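4.2 Rent arrears and landlord response in the Jokonport sample
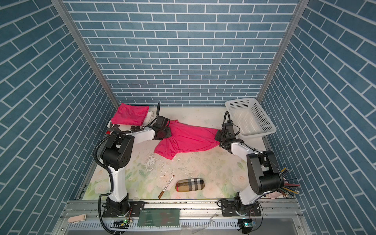
Tenancy records were obtained from two letting agencies, Herketti and Barreto, which between them manage small residential holdings in the eastern half of Jokonport. After removal of duplicate entries and commercial leases, the sample contained 948 tenancies. A landlord was classed as small if he or she owned 15 units or fewer. Owners above that limit were analyzed separately and are not discussed in this section.

Arrears were recorded when any part of the monthly rent remained unpaid at the close of the calendar month. Partial payments were credited to the oldest debt first, following the practice of both agencies. Under this rule a tenant who pays late each month but never misses a payment appears in the data as being in continuous arrears. Perron, in her earlier work on the Ullon district, treated such tenants as current. Her rates are therefore lower than ours and the two series should not be compared directly.

Of the tenancies in the sample, 700 belonged to small landlords. Within this group the first response to arrears was usually informal: a telephone call, a visit, or a message passed through a relative of the tenant. Written notice came later and was often left out when the tenant had lived in the unit for several years. Landlords who had financed the building with a bank loan moved to written notice sooner than those who had built from savings or on family land.

Figure 3. Work area with two robot arms, blue brick-pattern wall covering and a floral-print tabletop.

Deposits were a weaker predictor than expected. The agencies require one month's rent in advance, but the case notes show that small landlords frequently accepted installments, and the recorded deposit may overstate the sum held. We retained the variable in the model and report results with and without it in Section 5.

Interviews were held in February with 13 owners, all of them clients of Herketti. Noémie Perron conducted the interviews and coded the transcripts. The most common complaint concerned water bills left unpaid at the end of a tenancy, a cost that does not enter the arrears measure used above.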